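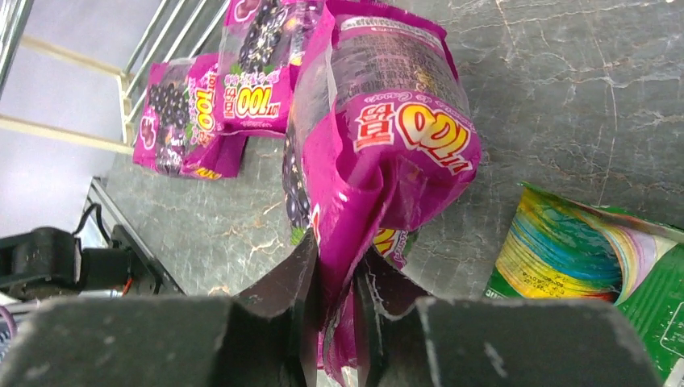 Grasping soft candy bags during teleoperated demonstrations

Posted in: Teaching and Demonstration
Asked by Endness

Our department is recording demonstrations by remote control for a sorting task with bagged candy. The operator is instructed to take each bag by its sealed end and lift it clear of the others. The grape bags are glossy, and they crease where the inner jaws meet. Several operators close the gripper fully, while others stop as soon as the bag is held. We have 42 recordings to date and would like to establish one procedure before continuing. Should the closing command be standardized, and should recordings with a second attempt at the grasp be retained?

3 replies

Juseck
We recommend that the closing command be standardized. In our laboratory the operator closes to a fixed force limit, holds for 3 seconds, and then lifts. Operators who stop by eye produce differing finger positions for the same bag, and the trained policy tends to settle between them. Please also record the commanded finger position together with the measured one. On a soft package the two values differ, and the difference is useful in training.
Second attempts may be retained, provided they are labeled as such. Recordings in which the operator pauses at length to consider the next movement should be trimmed or repeated.

Ornness
Use new bags. Old ones get soft.

Odoi
I concur with the first reply regarding the force limit. I would add that the starting arrangement of the bags should be changed between recordings, including their angle and which side faces up. Our first set was collected with every bag laid the same way, and the arm performed poorly on any other arrangement. We subsequently collected 450 demonstrations with varied placement.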